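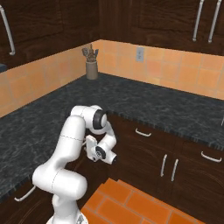 Savanico has released version 4 of Emthorpe, its library of simulated kitchens for training and testing robot arms. The release adds 143 room layouts and is offered as a hosted service or as a download for local use. Each layout pairs a furnished room with a ready-to-run arm and parallel gripper, such as the white arm set at the corner of an L-shaped counter with dark wood cabinets and orange tile. Customers can swap the arm for their own model by loading a standard description file, and the gripper can be changed separately.

The company says most of the work in this version went into cabinets. Drawers, doors and handles are now modeled as separate parts with their own mass, friction and travel limits. In earlier versions a drawer front and its pull were a single body, and a gripper that touched the pull at an angle could produce contact forces well outside the normal range. Savanico lists 400 handle and pull shapes in the new parts catalog, all of which can be fitted to any cabinet in the library.

Surface finishes are handled by a second tool, Stustum, which was sold as an add-on until this release. It changes wood grain, tile color and counter pattern between runs while leaving the geometry alone. A batch of 4,000 variations of one room can be queued from a single settings file. Lighting is still set per room and can't be varied in the same batch – the release notes list this as planned work.

Every run can be recorded from a fixed room view and from a view at the gripper. The two streams share one clock, so frames can be matched without a separate alignment step. The gripper view includes the fingers by default, and users who train on masked input can turn them off in the render settings.
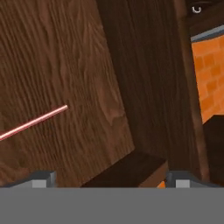 Gripper view in an Emthorpe kitchen, with both fingers open and wood panels ahead.

Pricing is by seat for the download and by compute hour for the hosted service. A trial license runs for 15 days and covers the full room library, but not batch rendering. Existing customers on version 3 can move to the new release at no charge until the end of September. Projects saved in version 3 will open in the new one, though any custom cabinet has to be re-exported before its doors will move.

Savanico has also published a conversion script for Nicholas, its older scene format. The script keeps object positions and names but drops friction values, which have to be entered again by hand. Support for the format ends with the next major version – no month has been given for that release.

Contact the news desk | Copyright, all rights reserved | Back to top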